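Week 2 notes: when part of the job moves to a machine

Okay, so last time we got through the Siddiqui reading and I promised you something less abstract. I want to talk about folding laundry. Yes, really! I spent a good part of December with the linen staff at Haritz, a guest house group that's trying to automate its folding work, and it changed how I teach this unit.

The old job was simple to describe. You folded, you stacked, you got paid by the shift. Now some of the same people spend part of their day holding a pair of grippers and folding that way, so that a machine can learn from the motions. Try pinching a T-shirt hem with two jaws sometime (I did, and I was awful at it).

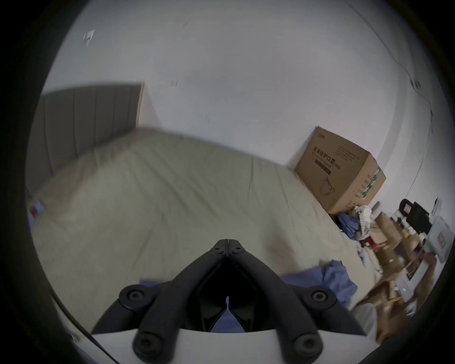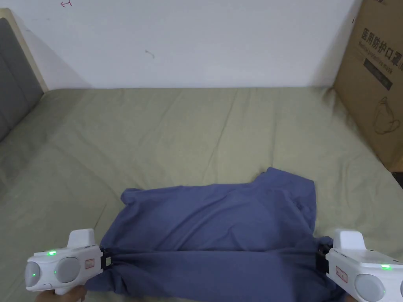
Grasgate, January 22, 2024

Look at how little the fingers get to do in this kind of work. Dirk Kramer has folded for a living most of his adult life, and he told me the first week felt like writing with his shoe. He used to feel a seam and know which way a shirt wanted to go. With a jaw on each hand he has to look for it.

Things I'd like you to think about before the seminar:

Who owns the skill once it's recorded? Dirk's contract pays him by the hour, the same rate as before. The Paria agreement, which you have in your packet, adds a bonus of 100 dollars for every 700 accepted folds. Is that a fair price? Why per fold?

What happens to pace? A good folder is fast, and at Haritz people were asked to slow down. A couple of them loved it. Dirk hated it and said so, loudly, over lunch.

Who decides that a fold is "accepted"? Check page 2 of the agreement and find the sentence about review. I read it three times and I still don't think it says.

Bring one paragraph on any of these. Handwritten is fine, I can read almost anything by now.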